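Month three of the Astent trial, September

In at 8. Lights on, heater on, coffee. The two-arm kit had been left powered down overnight, so I ran the startup routine from the manual again. The left arm homed on the first try. The right arm threw the same joint fault as last week and cleared after a restart. I wrote it in the log. That is the fourth time this month and I will put it in the report to Istenen, along with the note about the cable on the left arm, which still loops too high for my liking.

The quote on my desk is for the full package: two arms, grippers, wrist modules, the Halard software license and one year of support. The salesman's sheet says setup takes an afternoon. It took us two days, and most of that was the license server. Once it was running it was fine. I want to be fair about that.

Spent the morning on the fishing task. The setup is a blue tray, a green bucket, a pink bucket, and a toy net for the right arm to hold. The toys are supposed to be scooped out of the tray and dropped in a bucket. It sounds silly on paper, but the net is a good test of what we are paying for. The handle is thin and the mesh gives, and a small error at the grip gets bigger by the time it reaches the rim.

We left the other things along the back wall of the table where they were, the book and the snack bag and the blister pack. Kumsa, the other vendor, asked for a cleared table when they showed us their kit in the spring. I would sooner see how a system does with some clutter. 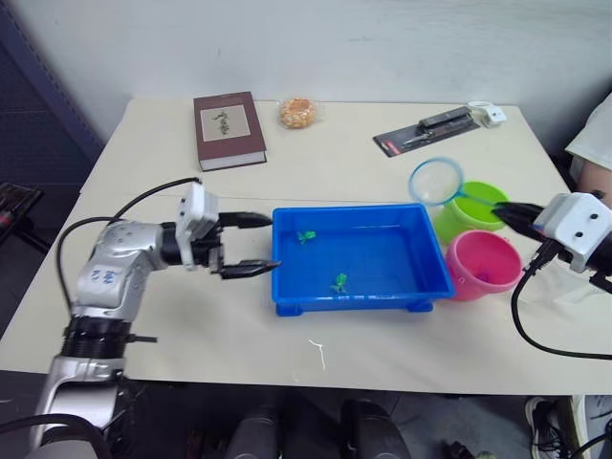
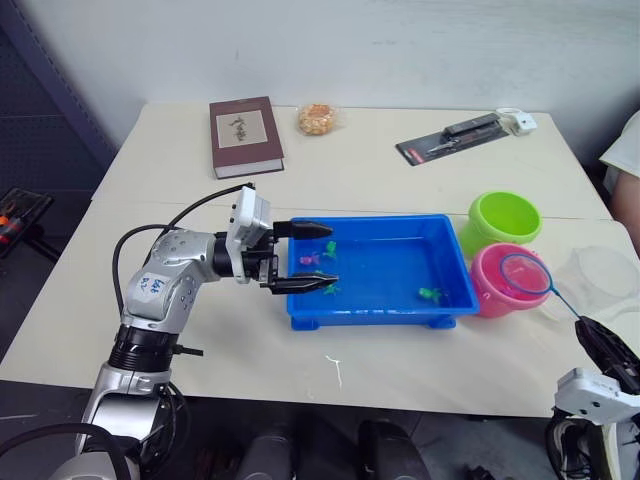 Fishing task, right gripper on the net, left gripper at the tray.

Planned for 92 runs over the week and got through 10 before lunch. Slow going. Resetting the toys takes longer than I figured, and I had to stop twice to answer the phone. I am keeping the tally on paper and typing it in at the end of the day.

Notes so far. The grip on the net handle is better than I expected. I thought it would twist in the fingers and it has mostly stayed put. The weak part is the move from the tray to the bucket. The arm pauses at the top for longer than it needs to, and on two runs it let go early and the toy landed on the table. The left arm does less in this task, and I am not convinced we need a pair for the work we have in mind. The single-arm version is cheaper, but the Halard license costs the same either way. I asked about that by email and have not heard back.

Lunch at my desk. Leftover rice.

In the afternoon I went through the parts list. Replacement finger tips are listed at 800 for a full set, which seems high for what they are. Asked Astent whether we can print our own without losing the warranty. The manual does not say one way or the other.

Also need to order more labels, and a second power strip for the bench.

Left at 5:30. Tomorrow I will change the drop height and run the same task again, then start on the page about support hours. It was raining when I got to the car.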